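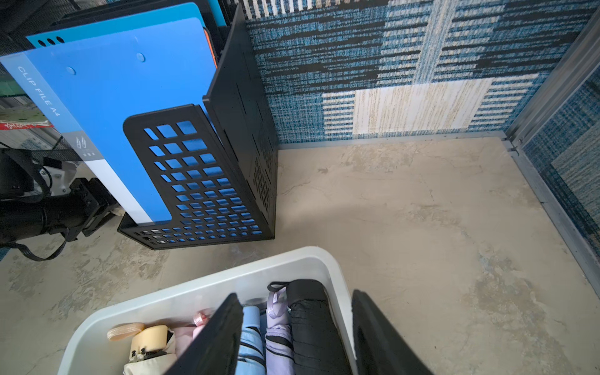 Part 3: Setting up the drop corner

I'm assuming you've done the shelf already (Part 2). If you haven't, go back, or you'll end up moving everything twice like I did!

1. Sweep the floor right into the corner. Grit gets under the bins and scratches.

2. Stand the magazine file up with the scooped side facing out into the room. You want to grab a folder with one hand while the other one's holding your coffee.

3. Put the blue clip file in front and the taller blue folder behind it. Orange goes at the back too. I use blue for sign-in sheets and orange for anything Heather Morrison has to approve, but pick your own system and stick to it.

4. Set the umbrella bin out in front of the file, where people can reach it without leaning over the paperwork.

5. Fold each umbrella, wrap the strap around it and lay it in the bin. Five fit nicely. I tried 8 once and the handles got so tangled that Ross Tennant gave up and walked to the Getham bus stop in the rain.

Caution: Don't put a dripping umbrella in here – the bin has no drain. Open it up somewhere else and bring it back when it's dry.

Note: Paper gets heavy fast. My limit is 66 sheets in the clip file, and then I move the oldest ones to the archive box (see Part 8).

6. Check the corner again in December, when all the forgotten umbrellas show up.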